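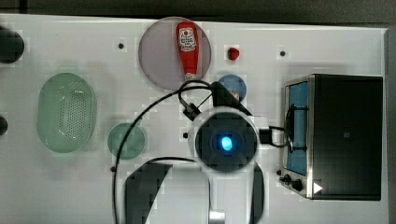 The Inventory
November · By the Records Office, Flastalden

The kitchen at Gamik was to be closed on Friday, and the office required a list. Item 22 was entered as one plate, gray, large, with ketchup. The clerk asked whether the ketchup should be listed separately. The regulations allowed for condiments only in Form 205, and Form 205 had been withdrawn. 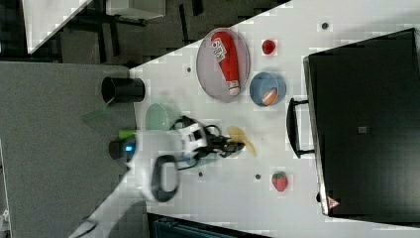
The clerk therefore wrote "plate, occupied" and proceeded to the oven. At 5 the office telephoned to ask who had been dining. The clerk replied that the table was still laid and that the matter remained open.
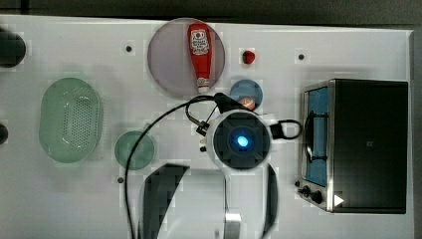 Item 22, with the oven at right.

Contact the Office | © Husent Quarterly | Back to top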